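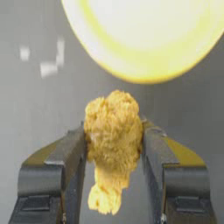
Week 11 notes, robotics club

Most of this week went into grip force, so this post is mostly about grip force. If you came for the drive base, Siham Abou Zeid has it on her bench with the left motor out and there is nothing new to report.

Background for anyone who missed April. The club is building an entry for the Drenberg student handling contest. The task is to pick up soft, irregular items one at a time, move them across a divider, and put them down without losing material. Points come off for every gram left behind. The contest rules define "soft" as anything that changes shape by more than a set amount under a small test weight, and the item list is kept secret until the morning of the event. Last year's teams got bread, wet clay and something the judges called filler.

The arm is the one we have used since the club started. The gripper is a two-finger parallel type. We named the current controller build Pasik, after the previous one, Gaber, was retired for good reasons.

What was wrong with Gaber

Gaber closed the fingers to a fixed width. You told it the item was 42 mm wide, it closed to a bit less than 42 mm, and that was the grip. With a wooden block this is fine. With anything crumbly the width you measured is only the width at the place where you measured it. Close on a thin spot and the item drops. Close on a thick spot and you cut it in half. We did both many times.

Delia Zamfir's suggestion was to stop commanding width and command motor current instead, with a width limit as a backup. The fingers close at a slow constant speed until the current rises past a threshold, then hold. This is the standard approach and we should have started with it. The reason we didn't is that the current reading on our driver board is noisy, and in April the noise was bigger than the signal from a soft item.

Filtering

The first filter was a plain moving average over 21 samples. It cleaned up the signal well enough to see contact, but it also delayed it. By the time the average crossed the threshold, the fingers had already traveled past the point we wanted. On foam you would never notice. On anything that breaks, the extra travel is the whole problem.

I tried a shorter window and got false triggers from the gear train. There is a small bump in the current once per turn of the output gear, and it looks a lot like first contact. Nabila Abdelaziz logged the gripper closing on nothing, lined the runs up by motor position, and built a table of the bump. We now subtract the table before filtering. With the bump gone, a much shorter window works.

The table has to be rebuilt whenever someone takes the gripper apart. Please write it on the whiteboard if you take the gripper apart.

Threshold

There are now two thresholds. The first one marks contact and drops the closing speed to a crawl. The second one ends the close. The gap between them is the tuning knob that matters most. If it is too small, the item is touched but not held. If it is too large, the outer layer crushes and the part in the middle is still free to slide out below the fingers.

Lobed items are the worst case. When the fingers land on the wide part, anything narrow hanging under it is held only by the material itself, and grip force does nothing for it. The only useful fix is to move slowly. I lowered the acceleration limit on the lift and left top speed alone, and that seems to be the right trade, though I want more runs before I say so in the design report.

The other idea is to grip lower. Souad Chraibi is working on the part of the vision code that picks the grip height, and it currently aims for the widest row of the outline. That is the easiest row to find and a poor choice for anything top-heavy. She is going to try the row closest to the center of area. I would prefer a blend of the two, but hers is less code and we will test it first.

Results so far

We ran 71 picks on Pasik over the week. I am not posting a success rate, as the settings changed several times during the week and the early picks should not be mixed in with the late ones. The raw log is in the shared folder under the build name. Each line has the peak current, the final finger width, and the item weight before and after. A few lines are missing the second weight. Those were mine.

What I will say is that the failures have changed type. With Gaber, most failures were cuts. With Pasik, the common failure is a piece coming off during the lift or at the put-down. A piece costs fewer points than a dropped item, so this is progress under the scoring rules, even though it looks messier on the bench.

Finger pads

Cremilda Cavalcanti asked whether softer pads would do more than all of this software. Possibly. We have a sample of Zullemis sheet, which is a soft rubber we can cut with a knife, and it spreads the load nicely. It also collects crumbs, and once it has crumbs on it the grip changes from one pick to the next. The rules allow a wipe between items but the clock keeps running. For now the pads stay off and go on the list for week 12.

To do

Rebuild the gear table after the fingers are re-seated.
Freeze the thresholds and run a full set with no changes in the middle.
Test Souad's grip height on the same items, same day.
Find out why the width limit fired 2 times when it should not have. I suspect the units in the config file.
Weigh everything. Twice.

The bench is booked for the same slot next week. Bring a laptop with the new build already installed, the network in that room is slow and we lost half an hour to downloads.

Posted 7/28/19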